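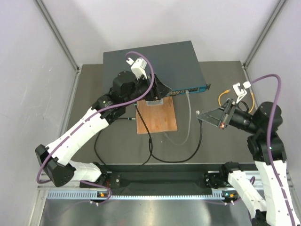 My kneepads had been living in a plastic grocery bag in the trunk of my car for most of the fall season, and in December my daughter got in the passenger side, rolled the window down in the freezing cold and told me she would rather walk. So this is my washing-and-mending page for volleyball people. I play in the over-forties league at Moya on Thursday nights, I wash for two kids who play as well, and I've wrecked enough gear by now to have opinions.

Kneepads first

Take them out of the bag the minute you get home. I know! You're tired, you want a shower and a sandwich. Do it anyway, and turn them inside out over the shower rod before you get in. Half the smell is just from sitting balled up overnight.

For the actual washing I put them in a mesh bag, inside out, cold water, gentle cycle, with about half the detergent I'd use for a normal load. Too much soap stays in the foam and then you get itchy knees the next time you sweat (ask me about the Atville tournament, I scratched through two whole matches). No fabric softener, ever. It coats the elastic and makes the sleeve slide down your shin every time you go for a dig. No dryer either. Mine went through on high once and the foam came out stiff and wavy, like a potato chip.

If the smell has really moved in, soak them before washing. One part white vinegar to four parts cold water in a dishpan, 20 minutes, squeeze them out, then wash as usual. Squeeze, don't wring, or the padding bunches up at one end. Vinegar and bleach must never meet, so if somebody in your house is a bleach person, rinse out the dishpan before you start.

To dry them faster I lay them on an old bath towel, roll the whole thing up like a jelly roll and kneel on it. Then they go over the back of a chair near a window. Overnight is usually enough in winter when the heat's on. In August it can take a day and a half at my house, and I own a second pair for exactly that.

Jerseys, and what happens to the numbers

Cold water, inside out, zippers closed on anything else in the load. The heat-pressed numbers start to lift at the corners first, and once a corner goes you'll be picking at it during timeouts. If you catch one early, lay the jersey flat on the ironing board, put a sheet of baking parchment over the number and press with a medium iron for a few seconds at a time. Lift the iron, set it down, lift it. Don't slide it around. Let it cool completely before you peel the parchment away. Check the care tag first, please, some of the very thin shiny fabrics will melt and you'll have a hole where your 6 used to be.

Deodorant marks on dark jerseys come off with a dry nylon stocking, balled up and rubbed over the mark. The stiff yellow kind of buildup in the armpits of white ones needs a paste of baking soda and a little dish soap. Work it in with an old toothbrush, leave it while you eat dinner, then wash. Sometimes it needs doing twice. I have one from my Stakstead days that I've done four times and it's still the color of weak tea, but I'm not throwing it out.

Floor burn marks on the elbows of long sleeves (that gray shiny smear from sliding) I treat with plain dish soap before the wash. It fades them. It won't take them off completely.

Shoes that squeak on the wrong surface

Court shoes get slick from dust more than from wear. Carmela Cabello on my team used to lick her palm and wipe her soles before every serve, which, no. Keep a damp washcloth in a zip bag in the side pocket and stand on it between sets. At home, scrub the soles with warm water, a drop of dish soap and a vegetable brush you have retired from vegetables. Rinse well. Soap left in the grooves is worse than the dust.

Wear them only indoors. Carry them in and change on the bench. That one habit has given my shoes an extra season, easily.

For wet insides, pull the insoles out and stuff the shoes with newspaper, changing it after an hour or so when it's gone limp. Don't put them on the radiator. The glue lets go and the toe opens up like a mouth. If that's already happened, a flexible shoe glue will hold it, but clean both sides with rubbing alcohol and let them dry first, then glue, close it up and wrap the toe tightly with a strip cut from an old bicycle inner tube. Leave it alone till the next day. Masking tape isn't strong enough, I tried.

The ball

Wipe indoor balls with a barely damp microfiber cloth and dry them right away. That's really all they want. No leather cleaner, no furniture polish (a man at Wistby did this to an entire ball cart and they were like wet fish for a month).

When you pump one up, put a drop of glycerin or a dab of the lubricant made for ball valves on the needle. Spit works in a pinch. Push the needle straight in and go slowly, and use a gauge, because thumbs lie. The correct pressure is printed by the valve on most balls. If you think the valve is leaking, put one drop of water on it and watch for bubbles. A slow bubbler will sometimes seal up after you work a lubricated needle in and out a few times.

A backyard net that has started to fray

Mend small holes the week you see them. I use braided nylon cord close to the thickness of the net, tie on to a sound knot a square away from the damage, and rebuild the squares one at a time. Melt the cut ends with a lighter, outdoors, over concrete, with a bucket of water next to you, and don't touch the melted bit to see if it's hard yet. It isn't.

The top tape goes before the rest does. A strip of white canvas folded over and stitched by hand with upholstery thread lasts two summers in my yard. Igor Matoušek, who plays middle for us and sews better than I do, uses a curved needle and says he'd never go back. I bought one. He's right, my fingertips are much happier.

Take the net down for the winter, dry it in the garage over a ladder, and then roll it around a cardboard wrapping paper tube, starting from one end and smoothing as you go. Tie it in three places with strips of old T-shirt. In March you'll unroll it in five minutes. The year I stuffed mine in a bucket it took me, my son and most of a Saturday.

The bag itself

Empty it completely once a month and shake it out over the grass. You'll find tape balls, a banana situation, one sock. Wipe the inside with warm soapy water and a splash of vinegar, prop it open with a wire hanger bent into a square, and leave it that way until it's bone dry. I keep a sock filled with baking soda, knotted at the top, in the shoe compartment and swap the soda out when I remember to.

Finger tape, by the way, leaves gum on everything. Cooking oil on a cotton ball takes it off skin. Rubbing alcohol takes it off water bottles. For fabric, freeze the thing first and scrape with a butter knife, then dish soap, then the wash.

Next time I'll do ice packs, including the rice sock, and the right way to get liniment out of a couch cushion.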